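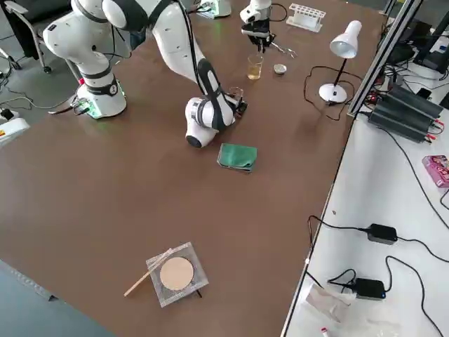
Two robot arms at the Curton teaching laboratory, one with a small clear glass, the other with metal tweezers.

Curton plans second robot table for the coming budget year

The Curton teaching laboratory has asked for money to build a second robot table in its chemistry wing. The request went to the Cidthorpe office in February, together with a list of equipment and a plan for how the purchase can be divided into two parts. An answer is expected before the summer break.

The laboratory has worked with one pair of arms until now. They do simple bench tasks with ordinary school glassware and tools, and the students of the second year write the programs. The interest has grown faster than the laboratory expected. In the last term, 39 students signed up for the course, and the table was booked for 465 hours. Many groups could only get a place in the evening, and some had to finish their report without repeating a failed run.

"We do not ask for a bigger robot, we ask for more hours," the laboratory writes in its request. "One table can be used by one group at a time, and this will not change with better planning."

Two offers were compared. The first comes from Skustel, who would deliver a complete table with both arms mounted, wired and tested. The second comes from Vasić, a smaller workshop that sells the parts separately and leaves the assembly to the buyer. The offer from Vasić is lower in price, but the laboratory must then find its own people for the mounting and the safety check. The laboratory prefers the Skustel offer for the arms and the Vasić offer for the grippers. Both suppliers have confirmed that this combination is possible.

The smaller items take up more of the plan than one could think. From the first table the laboratory learned that power supplies, adapters, longer cables and a good lamp were all ordered late, one by one, from the money for daily materials. This time they have their own line in the budget. Also included are spare gripper fingers, racks, beakers and wire gauze, so that the new table does not borrow from the student cupboards. The list has 80 positions in total — the longest one the chemistry wing has ever sent to Cidthorpe.

The budget is divided as follows. The arms, the table and the safety equipment should be paid in the first half of the year. The grippers, the lighting and the small tools would follow in the second half, when it is clear how much remains. If Cidthorpe approves only the first part, the table can still be put into use with the older grippers, which the laboratory has kept in storage.

The yearly costs were also calculated. Skustel offers a service contract with one visit per year, and the laboratory wants to take it for the first three years. After this period it hopes to do the service with its own staff, as two technicians will be trained during the installation. The training is a part of the price. Travel to the training is not, and it has been added separately.

A question that remains open is the room. The new table needs a free area on all sides and its own power circuit, and the present room has only one suitable circuit left. The building department at Cidthorpe will visit in the next weeks to measure the room next door, which is now used for storing old furniture. If this room is chosen, the electrical work must be finished before the delivery — Skustel asks for a delivery time of 14 weeks after the order.

Students who want to use the present table this term can still book it at the laboratory office. The evening places from 6 p.m. are open to all groups that have passed the safety introduction.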